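Workshop notes > Arm cells > Shoe cell

Oct 4, 2025

Shoe cell, drift again. The claim going round is that the new calibration routine fixed the reach error. I don't believe it. The error went away for two days after we ran it in January as well, and that time all we had done was unplug everything and plug it back in.

What I did this morning, in order. Power off at the strip. Backed the arm out by hand, checked the bracket screws at the base, then the elbow. One elbow screw took nearly half a turn, and it had threadlocker on it according to the last entry. Either the entry is wrong or the threadlocker is no good. Cleaned it, put on fresh, marked the head with paint pen so next time there is something to look at.

Then the wrist servo. Center is supposed to be 512 and the software says it is. Read straight off the bus it came back 495. The Wemora panel rounds or caches or something, and I have stopped trusting any number on it that I haven't read the long way. Reset the offset, power cycled, read it again: 512. Power cycled once more to be annoying. Still 512.

Moved on to the reach test at the middle shelf, the beige pair, going in beside the right-hand shoe. I like this target for checking the wrist. The collar is soft and partly folded over, so there is no hard edge for the depth estimate to latch on to, and if the approach is off you find out fast. The pair on top of the cabinet is too easy a reach to tell you anything.

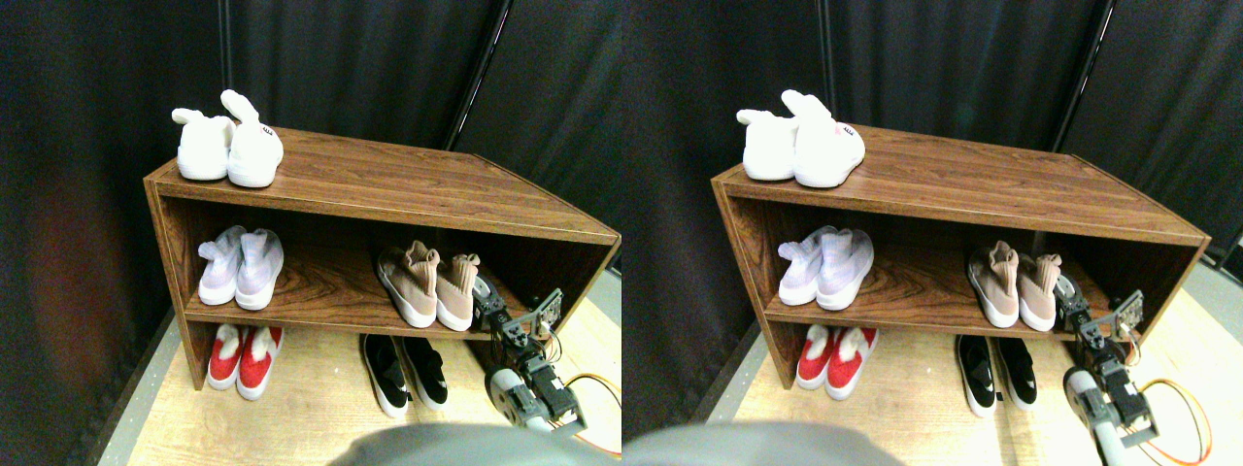
Pungate bench, arm cells

Stereo looks sane to me by eye, for what that's worth. The Ostell matcher gives its usual nonsense on the black curtains, big holes with confident little islands in them. I masked everything behind the cabinet and the point count on the shelf didn't change, so the curtains are ugly but they are not our problem. I'd like the people who keep blaming them to try the same thing.

Wiring. The orange and yellow leads still loop out to the side of the arm. I don't like it. With the wrist rolled all the way over there is not much slack left, and a lead that pulls tight would look exactly like a servo losing its position. Somebody should rule that out before we write another line of calibration code. Ordered sleeve and two clips.

Servo temperature after the warmup loop: around 104 F at the shoulder. No baseline written down anywhere, so it means nothing yet. It's the baseline now.

Not closing the ticket. I want 3 clean mornings with no recalibration, reading the wrist off the bus each time before anyone opens the panel. If it walks again with the screw mark still lined up, swap the wrist servo for the spare in the Bárány drawer and leave the software alone.

Still to do: find out who set the travel limit on the gripper finger and to what.

Contact the bench | © Pungate | Back to top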